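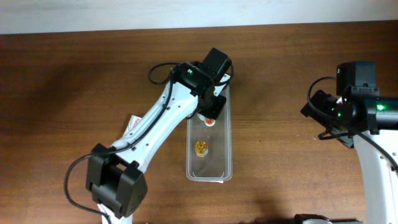
May. Bench notes, small-parts sorting, Toltholm workshop

Started 09:30. Purpose of the day: settle how the loose brass-coloured bits and the orange bits are to be kept between jobs, and decide whether the clear boxes are good enough to replace the old tobacco tins. The tins are fine for storage but you have to open every one to find out what is in it.

Boxes under trial are the clear plastic type, rectangular, rounded corners, thin walls, no dividers. Bought through Gremon with the last order of adhesives. Bench is the wooden table against the pale wall, cleared first and wiped down with a barely damp cloth. No solvent on that top, please. The finish marks.

Box geometry

Inside length measured at 219 mm, width 137 mm. Took both at the floor of the box, because the walls lean outwards slightly and a reading at the rim comes out larger. Used the steel rule for both; the callipers don't open far enough for the length. Wall flex is noticeable if you lift by one long side with anything heavy in it. Lift by the short ends or with two hands.

Rounded corners are a mixed blessing. Small discs do not jam in them, which the square-cornered boxes from Gajdoš were always guilty of. On the other hand a disc standing on edge can roll round the corner and end up at the wrong end of the box. Did this three times on purpose with a spare, and it rolled round on two of them.

Contents

Gold-coloured pieces go in the middle of the box, orange-red ones at the far end. This is the Brornano convention and I have kept it so that both benches match. With only two kinds in a box, a gap between them is enough. Above two kinds, use a second box. Tried folded card as a divider and gave up: it leans, and parts get underneath it.

Visibility from the side is good. From directly above it depends on the table. The reddish-brown grain shows through the floor of the box, and the orange pieces are harder to pick out against it than I expected. The gold ones catch the light and can be found at once. Tried a sheet of white paper under the whole box: orange much easier to see, but the paper slides and takes the box with it. A small scrap under one corner does nothing for contrast. If paper is used it should cover the full footprint and be taped down at two edges with low-tack tape.

Lighting

Left side of the bench is in soft shadow and the sheen on the wood sits nearer the middle and right. Box moved to the right of centre for this reason. Reflections off the rounded corners are a nuisance when reading a small part number, less so for plain sorting. A matt mat would deal with the sheen. There is a grey one in the plan chest – check that it lies flat before relying on it.

Surface check

Went over the top looking for scratches from dragging boxes about. The grain has lighter and darker streaks and these look very like wear from some angles, so check with a fingertip before writing anything down as damage. Nothing felt on the open area. One soft dark patch beside the box to keep an eye on; no edge to it, could well be only shadow. Look again with the blind open.

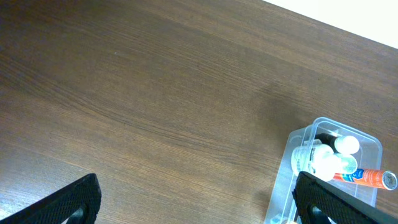
Bench top and clear box, white area at top right.

Loading test

Put 100 small steel washers in the box, tipped it to 30 degrees by propping one short end and left it for the length of a tea break. They slid to the low end as a mass and stayed there. No cracking and no visible bow in the floor once level again. Box itself did not creep on the wood while propped, though I would not trust it on the polished shelf in the store.

Emptying is quick. Tilt over a corner and the rounded shape works as a spout of sorts. Last few washers tend to stay behind, flat against the floor, and need a fingernail or a strip of thin card. A magnet is no help with the gold-coloured pieces.

Static: a bit of paper dust clung to the inside walls after wiping with a dry cloth. Gone after a damp wipe. Dry cloths are not to be used on these.

Labels

Label on the short end, outside, low down. Not on the lid, as lids get swapped. Pencil on white card tape reads well against the clear plastic and comes off without residue if it has been on less than a week. Have not tested longer. The printed labels leave glue.

Decision for now

Clear boxes to be used for anything in current work. Tins stay for long-term stock, relabelled as we get to them. The square-cornered boxes can go to the Toltholm store for cable ties and the like.

To do
Tape down a full white sheet and repeat the orange check.
Try the grey mat.
Look at the dark patch in better light.
Ask Gremon whether the same box comes in a shallower version. Half the depth would be plenty.
Find the lids. Two are missing, probably in the drawer with the rules.

Stopped 12:15. Washers back in their tin, counted, 100.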